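# Why Do Shiny Things Shine?

Light travels in straight lines. When it reaches an object, some of it goes into the material and some of it bounces off. The bouncing is called reflection. Whether an object looks shiny or dull depends mostly on how smooth its surface is.

## Smooth and rough

A smooth surface sends light off in one direction, the way a ball bounces off a flat concrete path. This is called specular reflection. A rough surface has tiny bumps that send the light off in many directions. This is called diffuse reflection. Paper looks flat to your eye, but under a microscope it is a tangle of fibres, so it scatters light and has no shine.

Colour is a separate matter. A black object absorbs most of the light that enters it, and you might expect it to have no bright parts at all. A glossy black object does have them. The light in a bright spot never went into the material - it bounced off the outer skin. The spot is usually the same colour as the lamp, which for most room lights is close to white.
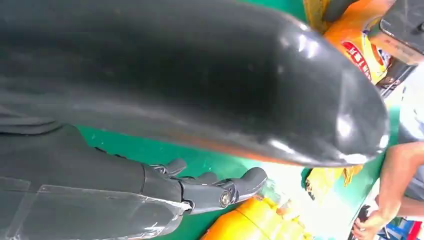
Curved surfaces make the bright spots small. Each part of a curve faces a slightly different way, and only a few parts face the right way to send lamplight into your eye. Move your head and the spot moves too, although the object has stayed where it is.

A glossy surface also reflects the things near it. A faint patch of orange or brown on something black may be light that has bounced from a neighbouring object or from the table. Painters look for these patches when they want a round thing to look round.

Clear plastic film behaves in another way. Most of the light goes straight through it, so you can see what is underneath. Each crease is a small curve or corner, and some creases catch the light. That is why crumpled film shows thin bright lines and flat film is hard to see.

## Try it: the spoon test

You will need:

- a clean metal spoon
- a lamp with a shade
- a sheet of paper
- a piece of clear food wrap

1. Put the spoon on the table with its rounded side up. Find the bright spot.
2. Move your head slowly to the left. Note which way the spot travels.
3. Swap the spoon for the paper. Look for a bright spot.
4. Lay the food wrap flat, then crumple it and open it out again. Compare the two.

Do not use sunlight for this test. A reflection of the sun can hurt your eyes.

## Words to know

**Absorb:** to take in light. Absorbed light usually turns into a little heat.

**Gloss:** how strongly a surface reflects light in one direction.

**Highlight:** the bright spot where a lamp or window is reflected.

*Pilholm Science Pages, 8 December 2018*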